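We use cookies to remember your reading preferences. By continuing to browse you accept our cookie policy. Accept | Manage settings

Sitoto (divination)

Sitoto is a form of cleromancy, or divination by the casting of lots, in which a set of 14 marked pieces is thrown onto a divided surface and interpreted according to position, face and proximity. It is classed with the positional lot systems, as distinct from those in which a single lot is drawn and read alone. The standard form was set down by Tsz-kin Yeh in the handbook Oteo, from which most later terminology derives. A reader of sitoto is called a caster. The person on whose behalf the lots are thrown is the asker.

Terminology

The pieces are known collectively as the hand. An individual piece is a lot. The surface is the ground, and each of its four divisions is a quarter. A single throw of the complete hand is a cast, and the interpretation of one cast is a reading. Two lots that come to rest in contact are described as joined. A lot that leaves the ground is described as strayed, and is read last or discarded, depending on the school.

The origin of the word sitoto is uncertain. Yeh gave no etymology. Joanne Clegg treated the term as a coinage, noting that it does not appear in any earlier treatment of lot casting known to her.

The hand

Twelve of the lots are called commons and two are called governors. Each common carries a sign on one face and is blank on the reverse. The commons are named Door, Well, Road, Roof, Seed, Knife, Lamp, Bell, Rope, Fish, Coin and Stone. A common that lands with its sign uppermost is open. With the blank uppermost it is closed, and its sense is delayed or weakened. Closed lots are not treated as reversals in the manner of inverted cards, and the handbook warns against reading them as the opposite of the open sense.

The governors, Sun and Moon, are marked on both faces and are never closed. Sun modifies all lots in its own quarter. Moon modifies only the lot nearest to it, whichever quarter that lot occupies. When the governors are joined, the cast is void and may be repeated once.

No material is prescribed. Bone, fired clay, wood and painted pebbles are all accepted, provided that the lots of a hand are close enough in weight that none travels consistently farther than the others. A hand that has lost a common may be made good with a new piece. A hand that has lost a governor is retired.

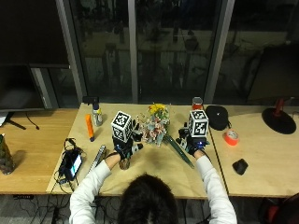

Can a reading be taken from fewer than the full 14 lots?

A short hand made up of the two governors and any five commons is permitted for questions with a narrow scope, but lots left out at the start cannot be added once the cast has been made.

The ground

The ground is a square of cloth or a marked area of table, divided by two lines crossing at the centre. The quarters are assigned to the household, work, travel and health. The household quarter is always nearest the caster's left hand, and the remaining quarters follow clockwise in the order given. A lot resting on a line belongs to both adjoining quarters. A lot covering the crossing point is called the hub and is taken as the subject of the reading regardless of its ordinary sense.

The proportions of the ground relative to the lots affect the result. On a small ground, joined lots are frequent and the reading becomes crowded. On a large one, proximity loses much of its meaning. The handbook recommends a side of 40 lot-widths.

Procedure

1. The asker states the question aloud.
2. The caster gathers the hand in both palms, or in a cup, and turns it over three times.
3. The hand is released above the hub from the height of the caster's elbow.
4. Strayed lots are left where they fall until the reading is complete.
5. The governors are located and read first, followed by the hub, if any, and then the quarters in clockwise order.
6. Joined lots are read as a single phrase, with the lot closer to the hub taken first.

Lots that overlap are not separated before they have been read. A lot standing on its edge is counted as open in household and health and as closed in work and travel. 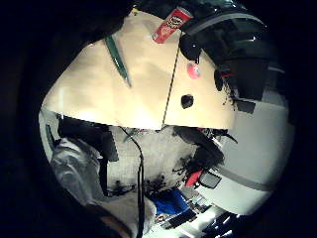

A green pen and a red Pringles can on a tabletop.

Interpretation

Each common has a base sense and a quarter sense. The base sense of Road is movement or change of plan. In the work quarter it indicates reassignment, and in the household quarter a visitor. Coin is read as exchange and refers to money only in the work quarter. Knife denotes separation or a decision already made, and is not considered unfavourable unless joined to Bell. Fish, the most disputed of the commons, is given as abundance in Oteo and as concealment by Harvey Sandhu, whose revision reassigns the senses of four lots in total.

Timing is taken from the distance between Lamp and the hub. Each lot-width is counted as one week by the Costbridge school and as one month by the Beaulieu school. Where Lamp is closed, no timing is given.

Schools

The Costbridge school follows Yeh closely and discards strayed lots. Its practice is documented in a casebook compiled by Samira Daher, which tabulates 2,192 casts by quarter and face. Daher's tables show that strayed lots occurred in 1,337 of these, a proportion that has been cited both as evidence of poor casting technique and as an argument against discarding them.

The Beaulieu school reads strayed lots as matters outside the asker's control. It also permits a second cast on the same question after an interval of one night, with the governors removed. Costbridge casters do not recognise the second cast.

Relation to other systems

Sitoto shares its fourfold ground with several forms of card layout, and its use of open and closed faces with shell and coin casting. It differs from geomancy in that no figure is derived by calculation. Bohdana Palamarchuk has compared the governors to the significator used in cartomancy, while observing that a significator is chosen before the reading and the governors are located only after the lots have come to rest.

See also: Astragalomancy; Cleromancy; Geomancy; Lithomancy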